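Ticket: Gorkonska desk, right-hand end, tabletop not sitting level
Site: Hurkbridge, small room with refrigerator
Raised by: Toshiko Hirano
Status: open, awaiting part

Reported fault: tabletop dips at the refrigerator end when leaned on. Fruit placed on the bare surface rolls towards the wall. Fruit is now kept in the yellow basket as a stopgap.

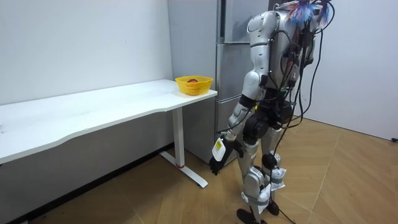

Desk, yellow basket and refrigerator, Hurkbridge.

Step 1. Checked the floor with a 600 mm level. Parquet reads true along the wall and across the room. Floor ruled out.

Step 2. Measured the gap between the tabletop and the refrigerator: 73 mm at the back, 73 mm at the front. The desk has not crept sideways. Asked Eto whether the refrigerator had been shifted in March -- answer was no.

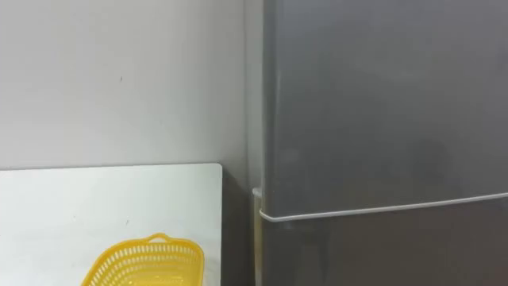 Step 3. Tightened the fixing bolts under the top. Two took a quarter turn, the rest were already tight. Dip reduced but still present under load.

Step 4. Wound the adjusting foot out by 16 mm and back again. Thread is worn and slips near the end of its travel. Probable cause of the fault.
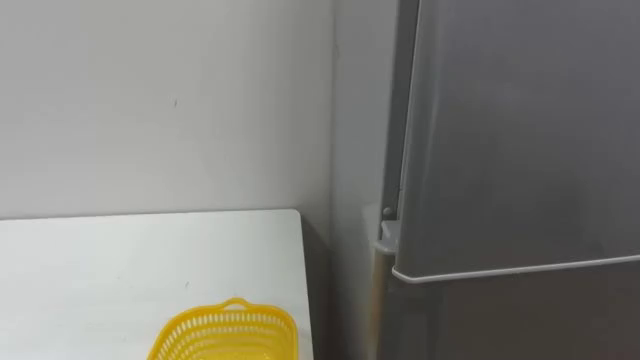

Step 5. Fitted a temporary packer under the foot and left it for 40 minutes with a load on top. No further movement recorded. The scuffs on the surface are cosmetic and not part of this ticket.

Outstanding: replacement foot requested from Koyama, same thread. Please keep heavy items off that end until it is fitted -- the basket can stay where it is.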